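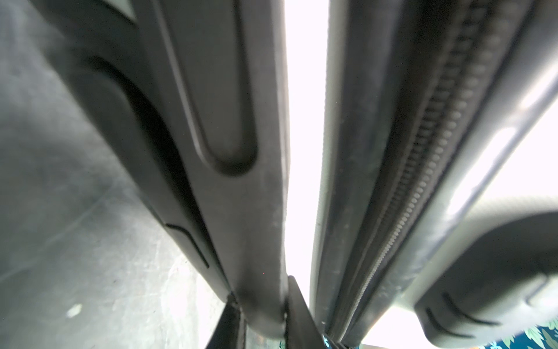 Projects > Sitlow > Progress reports

Where we're up to with the handling rules

Hi Hanneke – short one this time, as July got away from me. The draft rules for the two-arm cell now run to three pages, and Khurram has marked up two of them (in green pen, bless him!). The big change is that gripper fingers get a look-over before each session, teeth and grooves included, and whoever does it signs the sheet.

Garment work was the part we argued over most. Evaristo wanted one rule for everything, but reaching into an open suitcase is a different job from picking a shirt up off the floor of the cell,

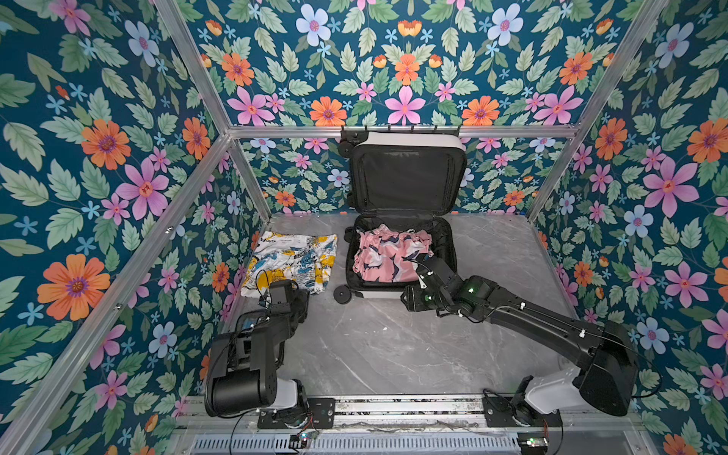 so we've split it in two, and each gets its own speed limit and its own stop test. Hwa-young is writing up the stop test now. I still owe you the cable section and I'd like around 3 more weeks for it, if the budget can stand that.

Geum-ok

2 comments | 3 shares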